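# About Starer

Starer is a two-person hardware outfit in Nevthorpe. We design and build hand-held grippers with a camera mounted behind the fingers, and the small bench arm, Redano, that carries the same gripper end when a person isn't holding it. Everything is built either at home or in unit 202, a shared workshop we rent by the bench.

The page covers how the work is organised, what we make, and what we don't do. Prices and lead times are on the orders page.

## What we build

The hand-held unit is the main product. An operator holds it, squeezes, and moves objects about while the camera records. The recording is later used to work out how the arm should do the same job. Both use the same fingers and the same camera position, so the arm sees what the hand-held unit saw. Most of our design decisions follow from keeping those two matched.

Current revision is the fourth. It weighs 400 g without the cable and measures 265 mm from the back of the handle to the fingertips. The third revision was heavier at the front and operators complained about their wrists after a morning session. We moved the battery back and shortened the handle neck.

The finger pads are ribbed. Smooth pads held a coffee mug well enough but let go of paper-covered books, and books are most of what we test with. We tried four rib spacings. The finest one clogged with dust from the workshop floor and had to be brushed out between runs, so production units use the second finest.

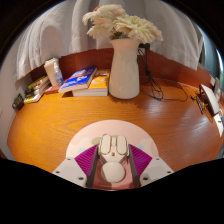 *Gripper over the home test desk, with vase, books and cable bundle behind.*

## The home bench

A good share of the development is done on an ordinary writing desk. The workshop is fine for cutting, drilling and assembly, but its benches are flat grey and evenly lit, and a gripper that performs well there tells you little about a house. A desk with a glossy finish reflects the window. Curtains behind it change the exposure when the light changes. Cables end up in the way. We want all of that in the recordings.

Our rules for the home bench are short:

- Objects stay as they are found at the start of a session. The operator doesn't tidy first.
- Curtain position is written down before recording and left alone until the session ends.
- Liquids are allowed on the desk only in closed bottles.
- Glass and ceramic items may be in view, but a new operator doesn't pick them up in the first week.
- Any unit that gets dropped goes back to the workshop for a jaw alignment check, even if it looks undamaged.

The last rule was added in August, after a bracket with a hairline crack stayed in use through a full set of recordings. The jaws closed slightly out of parallel and the width readings drifted. We discarded the set.

## Lens and field of view

We use a wide lens. It bends straight edges badly toward the rim and wastes part of the sensor on black border, and people who are new to the footage usually ask whether the camera is faulty. It's set up that way on purpose. Both fingers stay in view at all times, and so does most of the desk, which lets the software find its position from fixed things such as a back panel or a window edge.

A narrower lens was fitted to the second revision. Text on book spines was easier to read, but the tracking was lost whenever the operator leaned in close, and recovering it took longer than repeating the run. We kept a few of those lenses for inspection work at the bench.

Curvature is corrected in software when it needs to be. For most purposes we leave the footage as recorded. Correction throws away the corners, and the corners often hold the only stable reference.
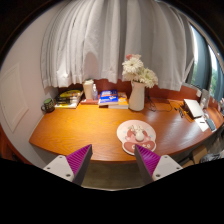
*Desk from further back, both fingers in view. Mouse pad at the front, laptop and phone to the right.*

## How a unit is assembled

Assembly takes one person most of a working day. The order matters more than it used to, as revision four packs the wiring tighter.

1. Brackets are drilled, deburred and checked against a jig. A bracket that rocks in the jig is scrapped.
2. The slide is fitted dry and cycled by hand until it moves without a tight spot.
3. Pads are fixed to the fingers and left overnight under a clamp.
4. The camera goes on and is focused at working distance, using a printed chart taped to the bench.
5. Wiring is routed and tied. Connectors get a tug test.
6. The unit is cycled 800 times, open to closed, with a foam block between the fingers for the second half.
7. Opening width is calibrated with gauge blocks and the values are saved to the unit.

Step 6 is where most faults show. The common one is a fastener backing out of the bracket. We changed to a thread-locking compound in revision three and the rate dropped, though it makes repairs slower and one customer has asked us to leave it off. We will do that on request, and we note it on the build sheet.

Each unit ships with its build sheet, a spare pair of pads, two spare fasteners of each size and the calibration values on paper. If you replace the pads yourself, recalibrate. Pad thickness varies enough between batches to put the closed position out.

## Software

Recording and playback run on Aliyu, our own program. It logs the video, the opening width and the motion of the handle against a single clock. It doesn't do anything else of note. Export is to plain files in a folder, one folder per run, with a text log that can be opened in any editor.

There is no account and no upload. Two customers have asked for cloud storage and we've declined both times. A copy script is included for people who want the files on another machine.

Known problems at present:

- The clock jumps if the laptop goes to sleep during a run. Turn sleep off.
- Width readings are noisy in the last few millimetres before closing.
- Strong reflection off a varnished surface can pull the exposure down far enough to lose detail under a shelf or curtain hem. Lock exposure manually.
- Run names with accented characters are saved correctly but sort in the wrong order.

## Objects we test with

Household objects, bought second-hand or already in the house. We don't use calibrated test shapes except for checking width. The regular set includes mugs, drink bottles, a stack of books of mixed size, pens, a mouse pad and whatever is on the desk that week.

Books are harder than they look. A single book lying flat on varnish slides before the fingers can get beneath the cover. In a stack, the top one can be taken if it overhangs, and an angled book gives a corner to work from. We spent most of one winter on stacks and still consider the results ordinary. Mugs are easier, provided the handle is in sight. Spray bottles tip, particularly when nearly empty.
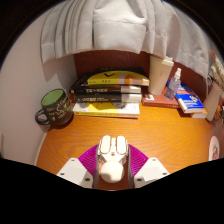

*Fingers above the desk. Mug at left, book stack at the back, lidded cup and spray bottle beside it.*

Dark objects under a curtain or shelf are a separate difficulty. The spines of black books merge into the shadow behind them and the software finds the edges late. A small lamp on the handle was tried. It helped with the books and made the reflections on the desk worse, so it stays an option and is off by default.

## Redano

Redano is the bench arm. It has five joints, clamps to a desk edge up to 40 mm thick, and takes the same gripper end through a quick-release plate. It isn't strong. Anything heavier than a full mug should be left to something else.

We don't sell it as a finished product. Drawings and a parts list go to anyone who has bought a hand-held unit, and we answer questions about the build by email. So far the most frequent question concerns the second joint, which sags when cold. Let it run through its range a few times before zeroing.

## Who we are

Asabe Eze started Starer after several years of maintaining packaging machinery. She does the mechanical design, the drilling jigs and final inspection, and her initials are on every build sheet. Her business partner writes Aliyu, handles the wiring and answers most of the email. An extra pair of hands comes in for assembly when there are orders to clear.

We have no outside investors. Growth is limited by bench space and by the overnight clamp step, and at the moment neither is a problem worth spending money on.

## What we don't do

We don't build industrial grippers, and our units carry no food-grade or medical rating. We don't take on custom finger shapes for single orders, though the finger mounting pattern is on the drawings page and you are welcome to make your own. We don't record in other people's homes. Customers who want data of their own rooms can record it with their own unit.

## Visits and contact

Unit 202 can be visited by arrangement. Parking at the Nevthorpe end of the lane is tight and the loading door is kept clear, so use the street. Closed shoes are required past the front counter. Safety glasses are on the hook.

The home bench isn't open to visitors.

Email is read each morning before 9. For repairs, include the serial number from inside the battery cover and a description of what the unit was doing when the fault appeared. A short clip from Aliyu helps, with the text log from the same folder.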